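Re: [sandbox-stock] Shovels, children's size - handle type

On the September stock sheet the kit coordinator wrote:

> We need to settle on one pattern before the spring order goes in.
> At the moment the bins hold straight sticks, T-grips and D-grips
> mixed together, and the lending groups complain that they never
> get the same thing twice. Skuvell quotes 115 pieces as the minimum
> for any one pattern. Does anyone object to the D-grip? And is a
> pointed blade acceptable, or must it be square?

No objection to the D-grip. My preference is to make it the only pattern and let the straight sticks run out as they break.

Reasons, in order of weight:

1. Grip. A child in mittens can close a hand on a crossbar. On a straight stick the hand slides down to the blade as soon as the sand is packed, and then the child is digging with a bent wrist.

2. Storage. D-grips hang on a rail. Sticks have to stand in a tub, and the tub tips over. One rail in our shed takes 17 shovels, hung blade down.

3. Sorting. If the grip and the blade are the same color and the shaft is different, a returned shovel can be matched to its set from either end. With the all-red ones you have to pull each one out of the pile.

I have the type I mean on the table now.

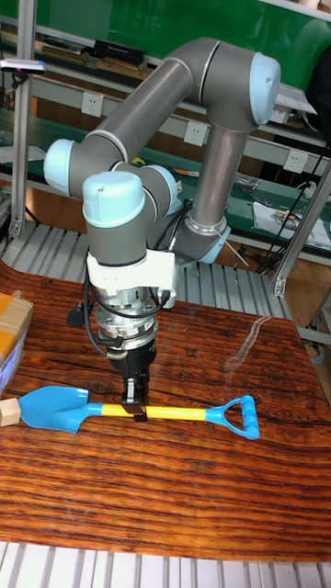
Blue blade and D-grip, yellow shaft. Blade is pointed with a rounded tip.

On the blade question: pointed is acceptable to me, provided the tip is rounded. Square blades move more loose sand per scoop and are better for filling buckets. Pointed blades go into damp or compacted sand with less force, and most of our pits are compacted by the end of the season. If a group specifically wants square blades for bucket work, the Antoniadis hand scoops cover that and we already have a full crate of them.

Things to check on a sample before anyone commits money:

- The joint between shaft and blade. This is where ours fail. The split starts at the socket rim and runs toward the blade. Lean on it with adult weight, blade flat against a step, and look for whitening in the plastic.
- Whether the grip turns on the shaft. A glued grip will start to rotate after one winter in an unheated shed. A pinned one stays put.
- Mold flash on the inside of the D. It can be taken off with a knife, but I am not doing that for a full order.
- Whether the shaft is open at either end. Open shafts fill with sand and never fully drain.

On price, the Skuvell quote works out at 2875 for the minimum quantity, so 25 each. That is high for a toy and normal for something that lasts more than a season. Clilitz lists a similar shovel for less, but the last 2 boxes we had from them had soft grips that went sticky in the sun. I would not go back to them without a sample left outdoors for a month.

Also, please stop writing group names on the blades in marker. It wears off in the sand. The shaft, just under the grip, holds ink much longer - a band of colored tape there is better still.

If there are no objections I will ask for a sample of each blade shape and post the results of the bending test to the list.

--
Stultetti Play Equipment Pool
shed and repairs

Recent messages in this list
Bucket handles, wire or molded
Re: Bucket handles, wire or molded
Sieve mesh too fine for wet sand
Rail brackets for the small shed
Re: Re: Missing lids, water table
Antoniadis scoops - spare crate available
Sand delivery, access from the side gate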